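Ticket 1175 – Clear carry case, lid will not stay closed
Product: Jitlow storage case, large, clear
Reported by: Josée Hiebert
Assigned to: Priit Kalniņš
Opened: 07/11/2019
Status: Waiting for part

Reported problem

Latch pops open when the case is lifted by the handle. Case is used for small supplies and goes back and forth between the two workrooms. User has been holding it shut with tape.

Initial checks

Asked user to empty the case and look for anything sitting high enough to touch the lid. User reports no change with the case empty. Asked whether the case had been stored under weight. Answer: yes, under paper boxes since May.

Case brought to the bench and opened out on the table. Handle is at the top edge of the lid, latch at the front edge of the base. One slim red-and-white item was still in the base behind the latch. Remove it before any closing test.
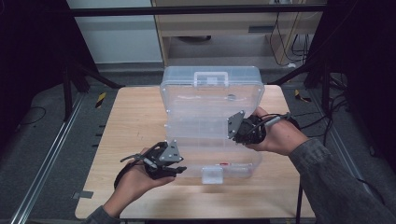 Closing test

Case closed flat on the table, latch pressed down by hand, then lifted by the handle and set down again. Repeated 7 times. Latch released on 3 of them. With the case left standing on the table, it stayed shut.

Load test

Filled to 570 g and lifted. Latch released on the first lift. Tape residue cleaned off the rim and test repeated – same result.

Finding

Latch does not grip far enough over the lip of the lid. Hinge side holds and needs no work.

Action

Replacement latch requested from Arlindo Leite. Until it is fitted, carry the case level with both hands under the base. Do not use the handle.

Notes

Nadja Leitner asks whether the second case has the same fault. Not tested. Open a separate ticket if it does.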